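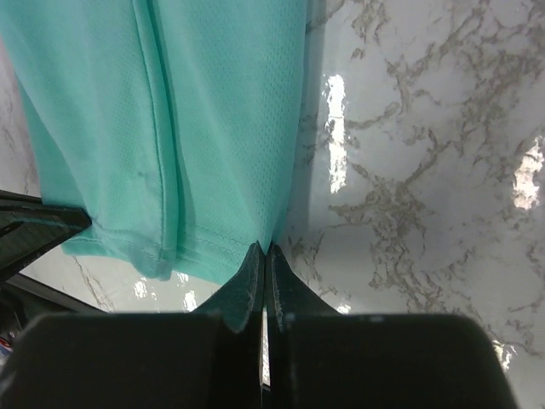
Maxence Le Goff wrote in to say that I change fingertips far too often, and that if the tips still close flush and the cloth stays put, I should leave the screws alone. He runs his until they slip. He also wanted to know how I set the closing gap, because mine never seemed to be the same from one post to the next.

Fair points, both. I've changed my routine since the spring, so I'll write down what I do now.

The cell is two arms facing each other over a glossy marble-patterned top. I call it Skakero, after the name on the crate the first arm came in. Each arm has a two-finger gripper with tapered tips, and the work is cloth: pick up a thin shirt by the hem, hold it, spread it, fold it. Thin mesh is the hardest on the setup. With a towel you can be sloppy about almost everything. With a mesh hem, a small error at the tip means you either miss the fabric or take two layers when you wanted one.

I used to change tips every 500 cycles because that was the number in the Trultard sheet. I kept a tally on tape stuck to the base. Then I skipped a change by accident, got to 2,000 on the same pair, and saw no more drops than usual. So Maxence is mostly right. The scuffs on the sloping outer faces look bad but they don't matter. What matters is the inside edge, the last bit at the point. If I run a fingernail along it and feel a nick, the tip comes off. A nick will snag mesh and pull a thread.

Friday is service day. Power off, arms parked, air off at the wall. I wipe the inner pads with a barely damp cloth and let them dry. Lint packs into the corner where the pad meets the finger, and a wooden toothpick gets it out. Don't use a metal pick. I did once and made exactly the kind of nick I was trying to avoid.

Then the screws. There are 4 on each gripper that I check, all with the short hex key. Snug, plus a small nudge. The left arm has one that works loose more than the others, and I've put thread locker on it twice.

The gap was the part I had wrong. I'd been setting zero with the fingers cold, first thing, straight after power-on. By mid-afternoon the left gripper was closing harder than it should and the right one was a touch open. Now I run both arms through an empty pick routine for the length of a cup of coffee and set zero after that. In the Doron software it's under Tools, then End Effector, then Home. Close on nothing, save, open, close again, and compare the number. Mine reads 381 on the left arm when it's happy. Yours will read something else. Write it down somewhere that isn't the tape.
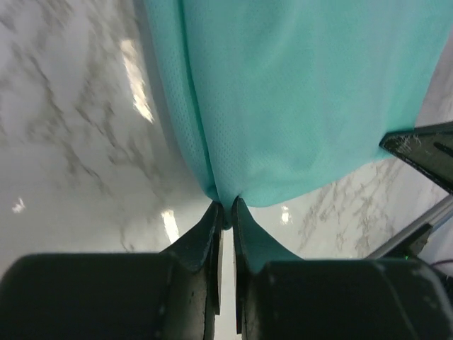
Hem corner held between the fingertips, other gripper at right.

After setting zero I do a pinch test on a real garment. I take the corner of the hem, close, and tug lightly by hand with the arm stopped. The cloth should gather above the tips and stay there. If it creeps, I clean the pads again before I touch the force setting. Most of the time that fixes it.

Last job is the cables. The wrist cable on the right arm had been rubbing at the bend, so I moved the clip back by one hole and gave it more slack. I swing the wrist to both limits and watch that nothing goes tight. Mahrous sells a softer sleeve for this and I have one on order, but it's been on order since September.

Total time is under an hour if no tips need changing. I still keep two spare pairs in the drawer.

Contact | Copyright, all rights reserved | Back to top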